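Kitchen Planning and Materials, Lecture 5
Counters and work surfaces
Notes by Aino Koivisto

Last time we talked about the storage wall and the distance between the sink and the stove. Please bring the floor plan you drew for that lecture, because we will use it again in the exercise at the end.

1. Why we begin with the counter

Many clients choose the cabinets first and the counter last. I recommend the opposite order. The counter decides the height of the work, the weight on the base units and a large part of the light in the room. Standard height is 90 cm in most of the plans we study, but this number is only a starting point. A tall cook will bend the back over a 90 cm counter and feel it after one hour of chopping. Measure from the floor to the bent elbow, then go down by the width of a hand.

2. Stone and its habits

Marble is a soft stone compared with granite. It is made mostly of calcite, and calcite reacts with acid. Lemon juice, vinegar and wine will leave a dull mark, called an etch. An etch is not a stain. A stain is color that went into the stone, and sometimes it can be drawn out with a paste. An etch is damage to the polish, and it must be polished again. Students mix up these two words every year in the test, so please learn them well.

A honed finish hides etches better than a polished one. A sealer slows down stains but does nothing against acid.

3. Pattern and color

Veins make a surface look larger when they run along its length. On a small counter, a strong pattern competes with everything you put on it. White with gray is the most forgiving choice, and both dark and bright objects are easy to find on it.

Two views of a white-and-gray marble counter:

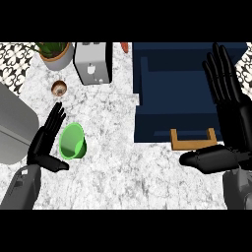
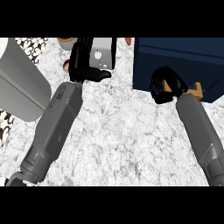
4. Joints and edges

Ask the supplier for the slab size before you draw the joints. In the Gerkolham apartment, which we visited as a case, the long counter was 3,029 mm and the shorter one 2,606 mm. Veikko Jääskeläinen, who drew the plan, placed the joint of the long counter at the sink, where the cutout already interrupts the pattern. Do not place a joint over a dishwasher. Steam comes up there and the filler will suffer.

For the edge, a small rounding is enough. A sharp edge chips, and a very thick one makes it difficult to attach a clamp or a pasta machine.

5. Daily care

Warm water, a soft cloth and a soap with neutral pH. No scouring powder. Put a board under lemons and tomatoes, and a trivet under every hot pan.

Exercise

Take your own floor plan and mark the counter lengths, the joints and the direction of the veins. Write half a page about your choice of finish. Asanka Bepari will collect the papers at the start of Lecture 6. Those who missed the visit can borrow the drawings from Eetu Hämäläinen.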